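The Bill That Comes After the Ambulance
How one family learned to read the small print of its health plan
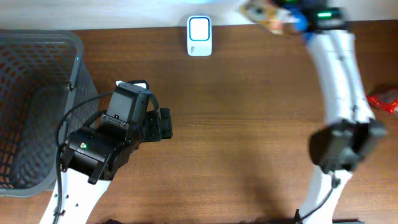 A ride of six miles

On a cold night in Skirkstead, Gitau Kinyua woke up with a pain under his ribs. He is a floor manager at Najjar, a small firm that repairs restaurant ovens, and he is used to ignoring his body until the weekend. This time he could not stand up. His wife called for an ambulance, and it took him to the hospital in Taltow, where a surgeon removed his gallbladder the next morning.

He was home in two days. The surgery went well, the scar is small, and he speaks of the nurses with great affection. His health plan paid for the operation, the bed, the anesthesia and the blood tests, after he had paid his share. He put the papers in a drawer and went back to work.

Then, in June, came a letter from the ambulance company. The company was not in his plan's network. The plan had paid the amount it considered fair and the company asked him for the difference. On the second page there was also a line of 300 dollars for a doctor he did not remember, who had read one scan from another building.

"I chose the hospital because it was on my list," he told me when we met in his kitchen. "But I did not choose the ambulance. I was lying on the bathroom floor. Who chooses an ambulance from there?"

I have heard this question many times since I began to write about health insurance, and I still have no good answer to give.

Two prices for one service

To understand such a bill, it helps to know that almost every medical service in this country has at least two prices. There is the price that the provider writes on its own list, and there is the price that an insurer has agreed to pay. If the provider has signed a contract with the insurer, it accepts the second price and normally cannot ask the patient for the rest. It is then called "in network."

If there is no contract, the insurer may pay a part, or may pay nothing. The provider can often send the remaining amount to the patient. People in the trade call this balance billing. Patients call it a surprise, and newspapers have taken their word.

The confusing part is that a hospital is not one business. The building can be in the network while the person who puts you to sleep is not. The radiologist, the pathologist and the assistant surgeon may each belong to a separate group, with separate contracts and a separate office for sending bills. The patient sees one building with one name over the door and believes, quite naturally, that he is dealing with one company.

With ambulances it is harder still. Some belong to the city, some to a fire department, some to a hospital and some to private owners. The dispatcher sends the one that is closest, and I think most of us would want it so. I would not like to wait on the floor while somebody looks through a list of contracts.

What the law does and does not do

Several states have passed laws that protect patients from part of these bills. The laws are different from each other. Some cover only emergency rooms, others also cover a planned operation where an outside doctor appears. Many of them leave the ground ambulance out.

There is a further difficulty. A large number of workers have coverage that their employer pays for directly, from its own money, while an insurance company only does the paperwork. Such a plan is called self-funded, and it follows federal rules, so a state law usually does not reach it. The card in the wallet looks the same in both cases. It carries the logo of an insurer and a number to call. Mr. Kinyua had worked at Najjar for six years and did not know which kind he had. He had to ask the woman who does the payroll, and she had to ask someone else.

In Washington there has been a lot of talk about a national solution, and lawmakers of both parties say they want one. They disagree on the method. One idea is to set a standard payment, based on what other doctors in the same area receive. Another is to send the insurer and the doctor to an arbitrator, who picks the fairer number. Insurers prefer the first, and many groups of doctors prefer the second. As I write this, on Jan 4, 2020, neither has become law.

The drawer

When Mr. Kinyua took the hospital papers out of his drawer, he found that he had received three kinds of document and had treated all of them as the same. The first kind was the explanation of benefits, which comes from the insurer. It says in small letters that it is not a bill. The second was the real bill, from the provider. The third was a reminder from a collection service by the name of Stastach, in a yellow envelope, and this was the one that frightened his wife.

He laid them out by date. He compared every amount on the bills with the column called "patient responsibility" on the insurer's pages. For the hospital they agreed. For the scan they did not. The insurer's page showed that he owed 200 dollars, and the doctor's office wanted 300.

He called the office. The first person said that the computer was correct. He called again after lunch and got a second person, who looked a little longer and found that a payment from the insurer had been entered under a wrong date of birth. It was corrected while he waited on the line, and a new bill came for the lower amount.

"I was not angry," he said. "I was only tired. If you are sick, how can you do this? I was already healthy and I had a free afternoon."

The ambulance company was a longer matter. He wrote an appeal to his plan, one page, in which he explained that it was an emergency and that he had no possibility to select another service. The plan refused. The letter of refusal said he could appeal a second time, and he did so, now with a note from the surgeon. After seven weeks the plan agreed to pay more. A balance remained, and the company let him pay it in monthly parts without interest, after he asked. They had not offered it before.

He will make the last payment this spring.

What a patient can do

I am careful with advice, because plans are different and a thing that helped in Taltow may be useless in another town. But the people who work with these bills every day tell me more or less the same things.

Do not pay from the first paper that arrives. Wait for the explanation of benefits and compare the two. If the provider's bill is higher, call the provider first.

Ask for an itemized bill. The short version often has only a total and a word like "services." The long version has a code for each item, and sometimes an item is there twice.

Before a planned operation, ask the surgeon's office for the name of every group that will be involved, and then ask your insurer about each of them. It is not enough to ask if a doctor "takes" your insurance. Many offices will say yes, meaning that they are ready to send the claim. The better question is whether the doctor is in the network of your exact plan, whose name is printed on the card.

Write down the day of each call and the name of the person. Mr. Kinyua used the back of the yellow envelope for this, and it was full on both sides by the end.

If the plan says no, look for the deadline to appeal. It is in the letter, mostly near the end. For many types of refusal there is also an outside review, by people who do not work for the insurer, and the decision can oblige the plan to pay. Few patients ask for it.

And if you owe the money in the end, ask for time or for a smaller sum. Nonprofit hospitals must have a written policy for financial help, and the form is normally on their website — although it can take some patience to find it. A doctor's group or an ambulance company may have no such policy, but they will frequently talk.

A new card

At the end of last year Najjar offered its workers a choice between two plans. One costs less every month and has a narrow network. The other costs more and has a wider one. Mr. Kinyua read both booklets at the kitchen table, with a pencil, over several evenings. He looked up the hospital in Taltow, the family's doctor and the children's dentist. He looked for ambulances too, and there was one sentence. It said that emergency transport would be covered "subject to the allowed amount."

He called the number on the booklet to ask what the allowed amount was. The woman on the phone was friendly and told him it could only be known after a claim is sent.

He took the wider plan. The new card came in the mail before the holidays and he showed it to me, with the old one still behind it in the wallet. He has not thrown the old one away, he said, until the last ambulance payment is made and somebody confirms this to him in writing.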